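About Us

Roltow Maritime and Defence Education

Welcome, and thanks for stopping by. If you've landed on this page you're probably wondering who we are, what a small outfit in Clomden has to do with submarines, and whether any of it is meant for someone like you. The answer to the last part is very likely yes, and we'll do our best with the rest (get yourself a cuppa first, as we do tend to go on a bit).

Roltow is an independent education provider. We run short courses, evening talks and a reading service on naval history, undersea technology, deterrence and arms control, all of it pitched at people who don't work in those fields. Our students are teachers, retired engineers, local journalists, public servants who have just been handed a defence brief, parents of young sailors, and a healthy number of folk who simply read a good book about the Cold War and wanted to talk to somebody about it.

How we started

The whole thing grew out of a series of evening talks given by our founder, Cristian Villanueva, in the meeting room behind the Clomden library. Cristian had spent a good part of his working life teaching high school physics and had a long-standing private obsession with sonar, which he will still happily explain to you using a bathtub and a soup ladle. The first talk was called "How Does a Submarine Know Where It Is?" and there were ten people in the room. By the end of that first winter we were putting out 100 chairs and borrowing more from the choir.

What struck us then, and still does, was how much people wanted the plain version. Submarines turn up in the news whenever a contract is signed or a budget blows out, and the stories tend to assume you already know the difference between a boat that is nuclear-powered and a boat that is nuclear-armed. Plenty of clever people don't, and they're a little embarrassed to ask. So we made a place where they could ask, and we've been answering that particular question ever since.

The name, by the way, comes from Roltow Lane, where we rented our first proper classroom above a bakery. The smell was wonderful and the stairs were dreadful. We kept the name when we moved and we still miss the cheese scones.
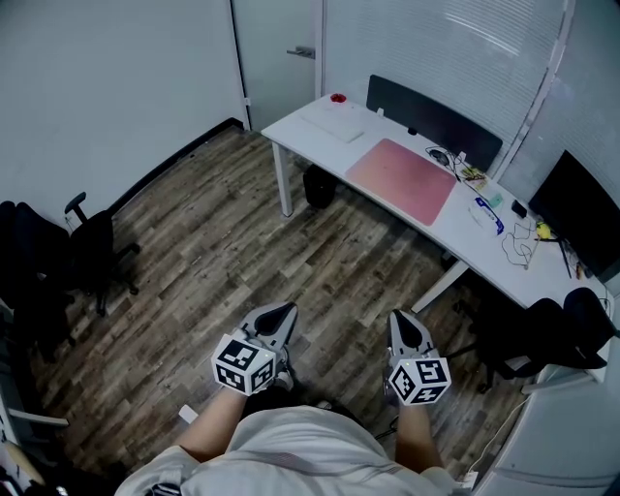

What we teach

Our main program is the Foundation Course, which runs over ten weeks in the evenings, starting in October. It begins with the very basics – buoyancy, pressure, propulsion, why seawater is such a nuisance to radio – and moves on through the history of undersea warfare to the ideas behind deterrence. There's a good long session on the "triad", meaning the combination of land-based missiles, aircraft and submarines that several nuclear powers have chosen to maintain, and on why the sea-based part is usually described as the hardest to find and therefore the most likely to survive a first strike. We spend just as long on the arguments against, and on the treaties that have tried to slow things down.

After the Foundation Course you can go on to any of our three shorter units. Reading Defence News takes you through white papers, estimates hearings and procurement announcements, and it's far livelier than it sounds. Life Aboard looks at crews: sleep, food, watchkeeping, the families at home, and what weeks without sunlight or email do to a person. Law of the Sea covers territorial waters, straits, and who may go where and under what conditions, and we warn you now that people come out of it with strong feelings about archipelagic baselines.

We also write and publish the Ilance Notes, our reading service. Each issue takes one topic and sets out the background in language your neighbour could follow, with a list of books and public documents at the end for those who'd like to keep digging. We have put out 123 of them so far. Early ones were photocopied and stapled at Cristian's kitchen table, and a few long-time subscribers have kept the full set in binders, which we find very touching.

What we believe

We're often asked which side we're on. Fair enough, too! It's a subject that people care about deeply, and we have had retired submariners and lifelong peace campaigners sitting in the same row, sharing a packet of biscuits and disagreeing about nearly everything. Our staff don't all agree with each other either. Some of us think a credible deterrent has kept a lid on things for decades, and some of us think we've been very lucky and shouldn't count on it lasting. You'll hear both views from the front of the room, labelled as views.

What we do ask is that everyone argue from the same facts. If a figure is classified or simply unknown, we say so, and we won't guess at it to fill a slide. All our material comes from open, published sources. We don't teach anything operational, we don't take on consulting work for manufacturers, and we have never accepted sponsorship from the defence industry. Course fees and Ilance subscriptions pay the bills, along with the occasional kind bequest.

We try to keep people in view as well. A patrol is a very abstract word until you've listened to somebody describe missing the birth of a daughter, or to the partner who organised the christening around a return date that kept on moving. Those conversations have coloured our teaching more than any textbook has.

Our rooms

These days we're in the old Wong Building, on the corner across from the post office in Clomden. It was a drapery for most of its life, and if you look up as you come through the door you can still see the brackets for the cash railway that used to whizz the change across the ceiling. The Wong family have been generous landlords and let us repaint the front room a colour Cristian calls harbour grey and everyone else calls grey.

There's a lecture room, two smaller rooms for tutorials, an office, a kitchenette, and the library, which is our pride and joy. It's mostly naval history and strategic studies, with a whole bay of memoirs and a shelf of submarine thrillers that we pretend are there for teaching purposes. Enrolled students can borrow up to three books at a time. Visitors are welcome to sit and read in the afternoons from one o'clock, and the armchair by the window is first in, best dressed.

The ground floor is step-free from the side entrance, and there's a hearing loop in the lecture room. If there's something else that would make it easier for you to come along, please get in touch before your course begins and we'll see what can be organised.
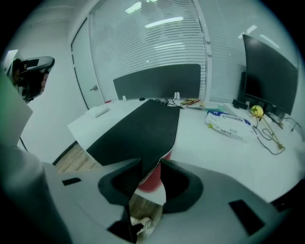 Schools and community groups

Quite a lot of our year is spent out on the road. We visit secondary schools for physics, modern history and legal studies classes, and the sessions can be shaped around whatever the class happens to be working on. The sonar demonstration is a perennial favourite (yes, the bathtub comes too, or at least a large plastic tub that stands in for it). For older students we run an afternoon negotiation exercise in which groups represent made-up countries and try to reach an arms limitation agreement before the bell goes. Most don't manage it. The discussion afterwards is always worth the trip.

We also speak to Probus clubs, historical societies, church groups and service clubs. There's no fixed fee for community talks within the Clomden district; we ask for petrol money and we're very partial to a sandwich. Further afield we'll need to cover travel, and it's best to ask a good few months ahead, particularly for the back half of the year when the calendar fills up.

Who can enrol

Anyone over sixteen. You don't need maths, a background in the services or a degree in anything at all. The Foundation Course has some reading each week, usually an hour or two of it, and there's no exam unless you want the certificate, in which case there's a short essay on a topic you choose yourself. If the fees are a worry, please have a quiet word with the office. We keep several reduced-fee places in every intake and we'd much sooner they were used than sat empty.

If you're not sure whether it's for you, come to an evening talk first. They start at seven, the kettle goes on at half past six, and there's no need to book. Enrolment forms for the next intake are at the front desk, or the office can pop one in the post for you.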